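Facilities Service Desk
Ticket 3546
Location: Hayes Building, Room 121
Category: Windows and fittings
Opened: 11/04/2023
Status: Awaiting parts
Assigned to: Bernadette Heffernan

Reported issue
The occupant of Room 121 reports that the window handle feels stiff and does not return fully to the closed position. The occupant also asks whether the white tab on the post beside the handle is a lock, and whether it should be pushed down before leaving the room.

Initial response
The requester was advised not to force the handle and not to apply oil or household spray. The room may remain in use. A site visit was entered under the Valla maintenance agreement.

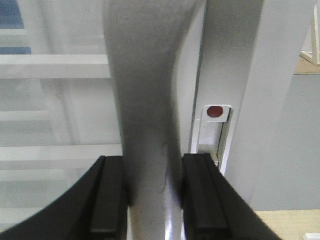
Photo: Hayes Building Facilities, Room 121

Findings
The long grey part has a faint dark scuff line on its surface. The lower part of the shaft is lighter and glossier than the wide upper part. The scuff is cosmetic and does not require repair. The tab on the white post, marked with a dark red dot, extends down into a narrow recessed channel. Its function could not be confirmed from the room record, and the occupant has been asked to leave it in its present position.

Work log
1. Handle tested by hand. Stiffness confirmed near the end of travel.
2. Fixing screws tightened. No improvement.
3. Channel cleared with a dry brush. No change in the movement of the handle.
4. Replacement handle requested from Idex, stores reference 275.
5. Query sent to Filtis regarding the tab. Reply pending.

Previous history
One related request was closed in June after the screws were tightened. No parts were fitted at that time.

Next action
The handle will be replaced on receipt of the part. The requester will be notified before the visit and should keep the area in front of the window clear. Further questions may be directed to the Service Desk at extension 2000, quoting the ticket number.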